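In praise of the odds-and-ends bin

I love a junk drawer, but I love a junk bin even more. Give me a wide metal one with sloped sides and a scuffed floor, parked on a table where everybody passes it! A drawer hides things. A bin lets you look straight down and find the plastic spoon you gave up on in August.

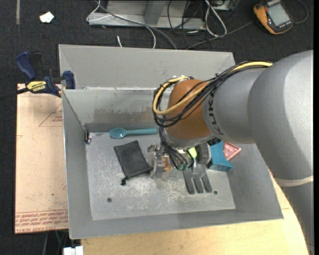 My friend Rodica Coman disagrees, and she has a labeled box for everything (batteries, string, spare buttons, the lot). I admire it, I do. But ask her where a lone plastic fork goes and she has to stop and think. In a bin the fork lies next to the drawstring pouch, the pouch lies under the spoon, and you can see all of them at once.

The other thing I'd fight for is a divider. One strip across the back gives you a narrow place for the really tiny stuff, and the big open part stays open. When we cleared out the hall closet in Villby we pulled out more than 670 loose bits and pieces, and I'd bet half of them were bought twice - all that money, for clips we already had.
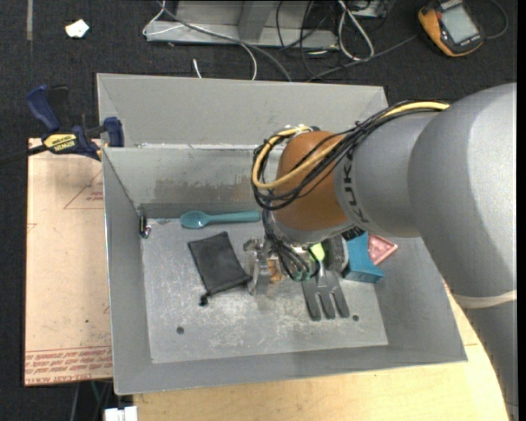

Doesn't an open bin just fill up until it's useless?
It will if you let it, so keep it shallow and stop adding once you can't see the floor. I go through mine in the evening with the radio on, and it's a lovely ten minutes. Bethel Wubshet got me into the habit, and she still has the better bin.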